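Sivaprasad Gowda
2025-02-11

Long thread coming, so get yourself a coffee. A cousin asked me over dinner whether she should hold off on buying a new dishwasher because "the robots are nearly here," and I gave her such a muddled answer that I've been chewing on it ever since. Let me try again, with more room and no lasagna in front of me.

The short version is buy the dishwasher. The longer version is that it depends very much on which chore you mean, and the ones that feel easy to us are so often the ones that give a machine fits.

Floors first. Floors are pretty well handled! My little floor vacuum (a Pluketti, the 299 one, bought last May) runs every morning while I pack lunches. It gets stuck under the radiator now and then and sings a sad song until I come and fetch it, but I haven't swept the hallway in months and I'm very fond of the thing.

Floors are flat, though, and the vacuum doesn't have to pick anything up and put it somewhere nice. It only has to go everywhere eventually. If it misses a corner today it gets another chance tomorrow, and the corner doesn't mind.

Now think about putting away groceries. You hold a can of beans one way, a bag of bread another way, and you do it all while talking on the phone. I spent years on the packing side at Crenshaw, which is produce, mostly, and I can tell you that new people on the line bruised fruit for their first week too. It takes a while for hands to learn how little they need to squeeze.

Tomatoes were the ones I always worried about. They're round, they're slippery, every one is a bit different from its neighbor, and the stem end pokes holes in whatever you set it against. You want to pick it up firmly enough that it doesn't drop and gently enough that it's still a tomato when you put it down.
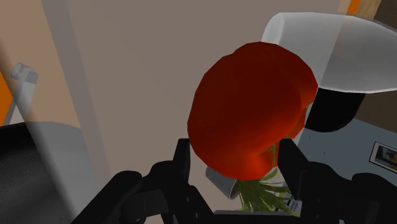 Mei Calloway: I'd settle for one that could unload my groceries slowly, to be honest with you. I don't care if it takes the whole afternoon. My hands aren't good in the mornings anymore and speed is the last thing on my list.

Mei, I'm so glad you said that, because I think you've put your finger on something people in my old line of work miss completely. On a shop floor, slow is a deal-breaker. At home, slow might be perfectly fine, so long as you can leave it alone and trust it.

And the trust part is where I get stuck. Two hard fingers closing on a simulated tomato, leaves and all, is a decent place to practice, and I like that you can practice there all day and not mop anything up. But a real one has soft spots, and a computer model only knows about soft spots if somebody put them in.

I'll tell you about the shop floor side, since a couple of you asked. Clititlow had an arm on trial next to our line, doing nothing but lifting full trays onto a pallet. Same tray, same height, same spot. It was wonderful at that. 900 trays in a shift, and my back would like to send it a thank-you card.

Then we tried it on mixed trays, and oh dear. Different heights, some a little overfilled, a label flapping loose on one. It stopped 59 times in one shift and somebody had to walk over each time and press the button. By the end we'd moved a stool over there - it saved on the walking.

So my rule of thumb, for whatever it's worth: if you could do the chore blindfolded with oven mitts on, a machine can probably do it now, or soon. If you need your fingertips and a bit of judgment, give it longer.

Laundry is the one I'd pay for tomorrow. Washing and drying we've had forever, bless whoever came up with it, but the folding! A fitted sheet defeats me and I have a lifetime of practice. I watched a demo from Duston where a machine folded a hand towel, very neatly, and I timed it at nearly 10 minutes. One towel. I have teenagers.

Would I have one in the kitchen? Mei's comment has me softening on it. If it could put the cans away and leave the produce in the bag for me, I'd call that a good helper. My mother-in-law stayed with us one winter on much the same terms and we all got along beautifully.

For those keeping score at home, mine goes like this. Vacuuming, yes. Stacking the same box all day, yes. Unloading the dishwasher, maybe the plates, and keep it away from my good glasses. Putting away a mixed bag of shopping, not yet. Folding, ask me again in a few years.

If you've got a machine at home or at work that does a chore properly, start to finish, with you out of the room, please tell me which one and what it costs to keep running. I'll read every reply tonight after I've done the dishes. My cousin went with the dishwasher, by the way, and it comes with a cutlery drawer I'm a little jealous of.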